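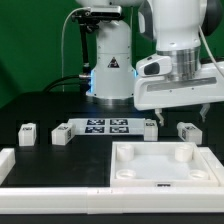

금귤 접목묘, 탱자 대목이랑 유자 대목 중에 뭐가 나아요?

글쓴이: 베란다귤밭
11월에 Kalline 농원에서 금귤 접목묘 두 주 받음. 하나는 탱자 대목, 하나는 유자 대목이래요. 탱자 쪽은 잎이 벌써 노래지는데 유자 쪽은 멀쩡함. 흙은 둘 다 같은 거. 베란다 최저 5도 정도 나와요. 겨울이라 그런건지 대목 차이인지 모르겠네요. 아시는 분?

Re: 금귤 접목묘
글쓴이: turneneo_18
탱자는 겨울에 뿌리가 거의 쉬어요. 근데 낮에 유리창 통해서 해 받으면 위는 깨어있고 밑은 자고... 그래서 노래짐. 물 줄이고 반그늘로. 봄에 보면 됩니다

Re: Re: 금귤 접목묘
글쓴이: 남해댁
저는 좀 다르게 봄. 석회 많은 물 주면 탱자 대목은 철 결핍부터 와요. 잎맥은 초록인데 사이만 노란가요? 그럼 추위 아니고 pH임. 사진 좀 올려주세요

Re: 금귤 접목묘
글쓴이: 베란다귤밭
잎맥도 같이 노래요. 아래 잎부터. 잎 사진은 저녁에 찍어볼게요, 지금 밖이라

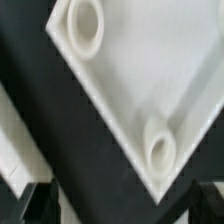 흰색 판, 둥근 돌출부 두 개

Re: 금귤 접목묘
글쓴이: turneneo_18
잎맥까지 노랗고 아래부터면 철은 아니네요. 질소거나 과습이거나. 화분 들어보세요 무거우면 과습

Re: 금귤 접목묘
글쓴이: petrauskas귤
철 아니라는데 한표. 근데 물 줄이라는 건 반대요. 작년에 그 말 듣고 말렸다가 잎 다 떨어짐. 흙 속 손가락 두 마디 찔러보고 말랐으면 주는게 맞아요. 달력 보고 주지 마시고

Re: Re: 금귤 접목묘
글쓴이: turneneo_18
말리라고 안했는데요... 줄이라고 했지

Re: 금귤 접목묘
글쓴이: 남해댁
두분 싸우지 마시고 ㅋㅋ 혹시 비료는요? 한겨울에 질소 준다고 바로 안 올라와요. 뿌리가 못 먹음. 3월 넘어서 주세요

Re: 금귤 접목묘
글쓴이: 베란다귤밭
화분 들어봤는데 꽤 무거워요;; 물 준지 열흘 됐는데. 과습 맞는듯. 밑에 받침 빼고 바닥에서 띄워놨어요. 비료는 받고나서 한번도 안줌

Re: 금귤 접목묘
글쓴이: 메리케
저 Merike Rimkutė인데요(한국 산지 좀 됐어요) 유자 대목은 우리집에서도 겨울에 잘 버텨요. 대신 나무가 엄청 커져서 화분엔 별로. 탱자 대목은 작게 유지되고 열매도 빨리 달려요. 저는 씨앗부터 키운 것도 있는데 그건 아직 꽃도 못봤음. Birutė Mägi 님이 예전에 대목 비교글 쓴거 있는데 3,802번 글이에요 찾아보세요

Re: Re: 금귤 접목묘
글쓴이: petrauskas귤
그 글 봤는데 노지 기준이라 베란다랑은 안맞아요. 참고만

Re: 금귤 접목묘
글쓴이: 귤초보41
끼어들어서 죄송한데 Tredow 흙 쓰시는 분 있나요? 감귤류에 괜찮은지. 배수가 어떤지 궁금해요

Re: Re: 금귤 접목묘
글쓴이: 남해댁
그냥 쓰면 물 오래 물고있어요. 펄라이트 3할 섞으면 쓸만함. 새 글로 물어보시는게 답 더 달릴거에요

Re: 금귤 접목묘
글쓴이: 베란다귤밭
2020-12-23 경과. 노란잎 네장 떨어지고 나머지는 그대로. 화분 좀 가벼워졌어요. 분갈이는 지금 하면 안되겠죠?

Re: Re: 금귤 접목묘
글쓴이: turneneo_18
뿌리 썩은 냄새 나는거 아니면 봄까지 두세요. 3월말쯤 하면 됨

Re: Re: 금귤 접목묘
글쓴이: petrauskas귤
이건 동의. 접목 부위 흙에 안묻혔는지만 확인하시고요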